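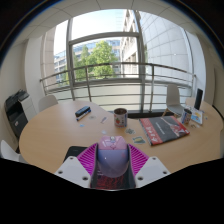 08/07/2026

Day 3 with the Allcombe kit and my thumb is sore, but I'm starting to like the thing! I did 21 takes before lunch, all at the meeting table by the window, and the grip felt a lot less stiff than it did when Touran first handed it over. The magenta grows on you too (Jenő still says it looks like a party decoration).

I tried the strawberry can first -- easy to line up on, nice and upright. Stickers are another story. I kept coming in too steep and had to slow way down, and the quick start sheet says zip about flat stuff. I'm putting that in the review.

Lowri wants to know if we should rent or buy. Renting means a 24 month plan, and I think that's nuts for something we might use in bursts. She's asking them about a shorter one.

Oh, and the white fingers are supposed to swap out without tools. Haven't tried it yet. Tomorrow I'll do the marker and the eraser, then write up my notes for Farhad before he starts chasing me.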